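Trosis cable rule

The Trosis cable rule is a guideline for small bench-mounted robot arms. It asks that no free loop of wire extend more than 10 cm from the arm and that every inline connector be fixed to a link or to the base. Supporters call it a safety standard, a generous name for 2 pages with no test data behind them. Imke Strobel, reviewing it for Steinbach in December, noted that the limit is never justified and that compliance is self-declared. Everyday practice often looks different.

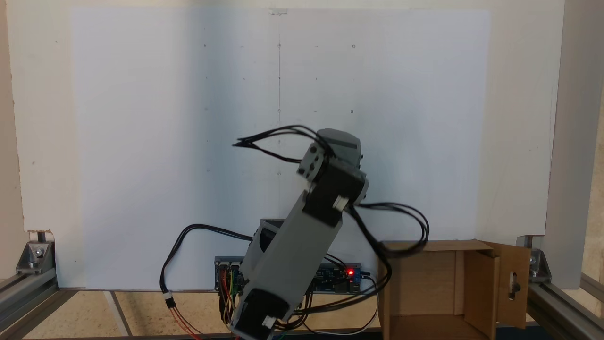
Servo-driven arm with looping black cables and a white inline connector.

See also: Cable management; Plundance checklist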